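Notes on clear plastic, part two

Back in October I wrote that our handheld gripper demos transferred to the arm without much fuss, and that I would follow up once we had tried objects that weren't mugs and sponges. I've now spent most of the winter on one class of object, food storage containers with snap-down lids, and the fuss has arrived. This post is about what we changed in the way we collect demonstrations and what it did to the policy. A lot of it is small practical stuff, because that is where the gains came from.
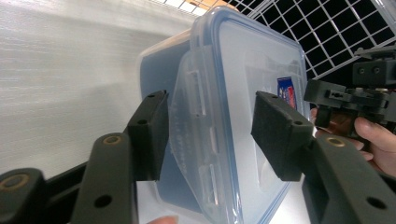
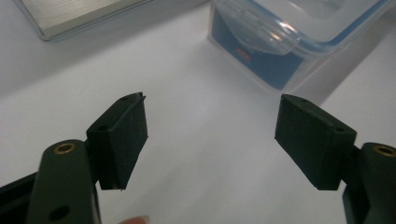 For anyone who missed part one: we don't teleoperate. A person holds a gripper in each hand, does the task, and the views from the grippers plus the tracked hand poses become the training data. The policy sees the same kind of view when it runs on the arms. We call the whole pipeline Petetano, after nothing in particular. The model on the end of it is a fairly ordinary diffusion policy. I haven't touched the architecture since the summer and I have no plans to.

The task is simple to say. Pick up a closed container from a table, turn it so the other gripper can reach a latch, and put it back down where there is room. We left opening the latches for later. I wanted the pickup and the turn to work first.

Why it's hard

Clear containers are a known pain for anything that depends on depth sensors, and we don't use depth, so I thought we'd get off lightly. We did not. With color images only, the trouble moves somewhere else. The policy has to decide where the walls are, and a clear wall looks like whatever is behind it. What the network learned from our first batch was to find the label. Every container in that batch had a printed label, the label was the darkest thing on it, and the grasp ended up at a fixed offset from the label. When we peeled the labels off, the arm reached for the table a hand's width away from the container and closed on air. It did this with complete confidence, every time.

The second problem is the latches. They stand out from the side walls a little, and they move. If a pad lands on a latch flap near its hinge, the grip is fine. If it lands lower, on the free end, the flap shifts under the pad and the container turns in the fingers. People doing the demos correct for this without noticing. You can feel the flap give and you squeeze a bit more or shift your wrist. None of that feeling is in the recording. What is in the recording is a wrist that moves for no visible reason, and the policy copies that too. Our early rollouts had a twitch right after the grasp, and it took me far too long to work out that I was looking at a faithful copy of my own hands.

What we changed

The first batch was 1881 demos, almost all of them recorded by me and Adwoa Bonsu over a few weeks. The second batch was 2000, recorded with a new set of rules. The rules are short.

Pause before contact. The person brings the gripper to the container, stops with the pads open on either side, and waits for a beat before closing. In the first batch everyone swooped in and grabbed in one motion, which looks nice and is bad data. With a swoop, the last clear view of the object comes while the camera is moving fast, so the decision that matters most is made from blurred images. The pause costs less than a second per demo. I'd say it was the single most useful change we made, although I can't fully separate it from the others.

Start with nothing in the fingers, and start from all over. A good number of demos now begin with the gripper low over bare table and the container off to one side, or partly out of view. Before, we nearly always started with the object in the middle, which meant the policy had never needed to go looking. If the container was at the edge of its view it would drift to the center of the table and hover there.

Turn the container, then hold still. After the pickup, the person tilts it until the lid is toward the other gripper and then holds for a moment. We found that the handoff between "turning" and "done turning" was where the two arms got out of step. The hold gives both of them a clear place to agree.

Mix the labels. Some on, some off, some moved to another face. This is the obvious one and we should have done it from the start. I did know better. The containers came with labels, we had a lot of them to get through, and peeling is dull.

The other change was to the pads. The old ones were bare printed plastic with a rubber strip glued on, and they skated on smooth lids. The new ones have a soft foam face and screw on, so a worn one can be swapped in a minute. The important part is that the arm has exactly the same pads as the handheld tools. For two weeks it didn't. Chaiyaporn, who maintains the arm side, had a spare set with slightly thinner foam fitted, and our success rate dropped far enough that I started looking for a bug in the training code. There was no bug. A small difference in pad thickness changes how far the fingers need to close, and the policy was closing to the width it had learned. If you take one thing from this post, measure your pads.

Results

We test on a fixed set of 51 starting layouts that none of the demos were recorded from. Each layout gets one try. A try counts if the container is picked up, turned far enough for the second gripper to reach a latch, and set down the right way up. Dropping it counts as a failure even if it lands nicely, which has happened more than once and is annoying.

The policy trained on the first batch could manage the layouts with labeled containers in the middle of the table and very little else. The policy trained on the second batch fails on 10 of the 51. I'm going to hold off on a proper table until we've run it with several training seeds, because I don't trust a single run and you shouldn't either. But the gap between the two is much larger than the difference I've seen between seeds on other tasks.

We also tried training on both batches together, expecting it to win on sheer quantity. It was worse than the second batch alone. The twitch came back. Filtering the first batch down to the slower demos helped and brought the combined policy close to level with the second batch, but never past it. So for now the first batch is sitting on a drive and I feel a little sore about those weeks.

The remaining failures fall into two groups. One is containers pushed close to another object, where there isn't space for both fingers and a person would nudge the container out first. We have almost no nudging in the data. The other is a pad coming down across the free end of a latch. The policy is better at avoiding this than it was, but it has no way of knowing that the grip has started to go until the container is visibly turning, and by then it is usually too late to save it.

Things I got wrong in part one

I said background clutter didn't matter. With opaque objects I still think that's mostly right. With clear ones the background is part of how the object looks, so a plain white table is close to its own special case. We recorded too much of the second batch on white. I ran a handful of informal tries on a dark wood bench and they went badly enough that I stopped and made a note to collect there next.

I also said that one careful person could record a better dataset than a group. I've changed my mind. Adwoa holds the tool lower than I do and comes in from the side, and I come in from above. A policy trained only on mine gets stuck when the angle from above is blocked. Trained on both, it picks whichever one fits. It does sometimes start one and change to the other halfway, which is ugly to watch but usually ends in a grasp.

Someone asked in the comments last time whether we'd compared against Stolatau, our older system with the scripted grasps. Yes, on the same layouts. It needs an outline of the object before it can do anything, and on clear plastic it rarely gets one. When it does get one it is faster and smoother than the learned policy. I'd still use it for boxes.

Next

Opening the latches. I have a first set of demos for that and the early signs are mixed. The force needed varies a lot from one container to the next, and people tend to open a stiff latch by wedging one finger under the flap, which our pads are too thick to do. Cutlow, the workshop that prints our parts, is making a pad with a thinner tip. It may be that the tip is too weak to lift anything, in which case I'll go back to thinking about a small hook on one side.

I'm also going to try recording grip width against motor current on the arm during rollouts, to see if a slipping latch shows up there before it shows up in the images. If it does, there may be a cheap way to catch it without adding a touch sensor to the handheld tools. I would like to keep those as simple as they are now. They get dropped a lot.

The collection rules are written up on one page and I'm happy to send it to anyone who wants it. The data will follow when I've finished checking the tracking on the second batch, which is slow going at the moment because a few of the recordings have the left and right grippers swapped and I'm finding them by eye.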